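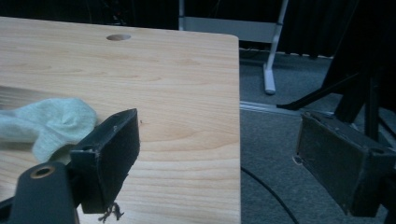

I'd asked Lok-yiu Pan for an hour on what goes wrong with hand-held grippers, and she had a list ready before I'd got my coat off. She looks after the pair at Dadholm that everyone calls Kan, and she's been at it since January.

"Pads first, always," she told me. "Look at the faces and the corners. They scuff, they fray, and you get threads hanging off the bottom. I snip those. If you pull them, you end up with more!"

I wondered how long a set of pads lasts. She keeps a notebook, bless her, and the last set came off after 662 grasps, well short of the 1000 she'd been hoping for. Cloth is harder on them than I would have guessed (I'd have put my money on tins and boxes).

Then there are the cables. "I check those with my arms out, as if I'm already working," she said. "If it tugs when you reach across the table, it'll tug all afternoon." Her colleague Man-lok Shek is stricter still and goes over both connectors with a torch, which she admits has saved them twice.

And the plates on top? "Tight, and at the right angle. I don't touch anything else until I'm happy with those." Her trial run is a bit of tidying: small cloths and a plastic basket, one gripper in each hand, nice and slow. She listens for clicks in the linkage as much as she watches the jaws.

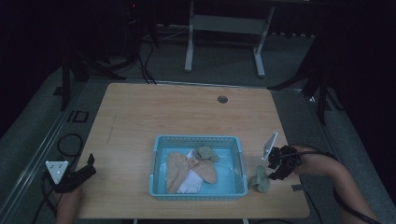 Spares, and the screw that won't stay put

My last question was what she'd buy tomorrow. "Screws," she said, straight away. There are 26 in her spares tin and she'd like twice that, as one near the pad on the right gripper keeps working loose. Man-lok wants to try thread lock. She's still thinking about it.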